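Kitchen Cabinet Refacing: What We Learned From the Spring Workshop

Print this item | E-mail this item
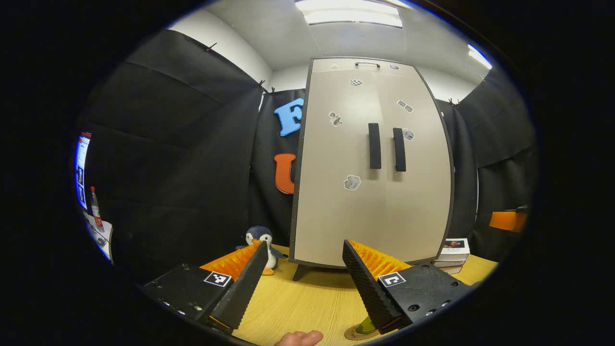
Members have been asking for a write-up of the refacing workshop Elsa Ahonen gave at the Plundia building, so the main points are set down below along with prices and the date of the next one.

Refacing means keeping the cabinet boxes you already have and changing what shows: the doors, the drawer fronts, the hinges and the thin covering on the face frames. It makes sense when the boxes are square and solid and you are happy with the layout. If the floor of the sink base is soft, or the boxes have pulled away from the wall, fix that first or plan on replacing those units. Elsa's test is to empty the cabinet, open both doors and push on one upper corner. A good box does not move. One that leans and comes back has loose joints and will throw new doors out of line within a year.

Measure the openings and forget the old doors. Old doors were often trimmed on site to fit, and if you copy their sizes you copy the mistakes. Take the width of the opening at the top and the bottom, use the larger number, and add the overlap your hinge calls for. Write the width first and the height second on every line of the order sheet. Eetu Lindqvist ordered 34 doors for his duplex with the two numbers switched on one line, and he now has a very nice cutting board.

For a cabinet with two doors, divide after you have added the overlap, then take off enough for a gap between the doors. An eighth of an inch is the usual gap. Painted doors need a little more than that, as the paint adds thickness on both edges.

Hinges took up most of the second hour. Cup hinges adjust in three directions and are forgiving, but they need a round hole in the back of the door, and a hand drill is a poor way to make it. Order the doors already bored if the shop offers it. Skodia, the door shop most of our members use, bores for a small charge per hole. Driss Bouzid has a drill press and has said members can use it if they call ahead and bring their own bit.

Hang all the doors before adjusting any of them. Start with the side-to-side screw until the gap between each pair is even from top to bottom, then do the height, then the depth. Go back and check after a few weeks of use, once the screws have settled.

On paint, the short version is to clean more than you think you need to. Kitchen grease is hard to see on light colors, and primer will not hold over it. Wash with a degreaser, rinse with plain water, let it dry overnight, sand lightly and wipe again. Beige and off-white paints vary a good deal from can to can, so buy everything at once and mix the cans together in a bucket before you start. Rakiya Ekwueme painted her uppers in April and her lowers in November with the same color name off the same rack, and the difference shows in daylight.

Costs. For an average kitchen with stock doors, Elsa's own came to $305 in hinges, paint and supplies, with the doors extra. Door prices depend so much on size and wood that she would not give a single figure. Get two quotes and ask each shop whether delivery is included. Ask about lead times as well. The Pasance catalog is good for hinges and pulls, and a copy is kept in the office for reading there. Please do not take it home.

Old doors can go to the Nava reuse yard if they are whole and the hinges are off. The yard does not take painted doors from older houses unless they have been tested for lead. Test kits are sold at most hardware stores. If the test comes back positive, do not sand.

The workshop will be repeated if there is enough interest. The fee is $70, covering both hours and a practice door to take home. Bring a tape measure, a pencil and a rough sketch of your kitchen with the openings marked. Cauã Amaral is keeping the list, and you can leave your name with him at the front desk or by phone.

A correction to our last issue: the item on drawer slides said to mount them flush with the front of the frame. That is right for inset drawers only with the drawer front's thickness taken off. Set the slides back by the thickness of the front, or the drawer will stick out.

Posted April 8, 2019

Print | E-mail

Contact the office | Copyright 2019 Plundia Home Repair Club | Back to top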